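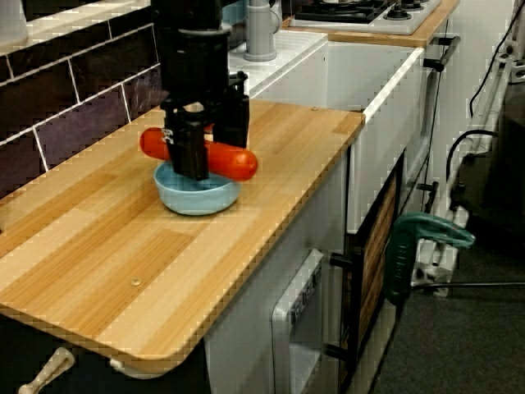 The gripper with a toy sausage at the blue bowl, in the play kitchen at Triltulness.

Jadwiga Gajewski keeps the kettle on for visitors, and we were well into our second cup before she let me near the controls. She has been teaching robots by remote control at Triltulness for seven years, and she still talks about it the way other people talk about teaching their kids to ride a bike.

"You don't tell it anything," she said. "You do the job yourself, through the arm, and it keeps a record of what your hands did and what the cameras saw. Then you do it again, and again after that, and you try not to get bored, because it'll learn the boredom too!"

The sausage task had reached 107 demonstrations when I visited, and she was hoping for 209 by the end of August. Her colleague Siu-ming Fu likes to shift the bowl a little between runs — "otherwise it only learns one spot on the counter," he told me — and he throws out any run where the driver dithers over the rim.

I asked whether it wouldn't be easier to take hold of the arm and push it through the motion by hand. Gajewski laughed and said they'd done it that way for ages, on an older arm they called Barbosa, and that she'd had a sore shoulder all winter. "And your own elbow is in every picture," she added. "With the remote you're out of the way, but you lose the feel of the thing, so you squeeze too hard. Everyone does at first."

I certainly did. My one good attempt took 90 seconds, and she very kindly saved it under my name.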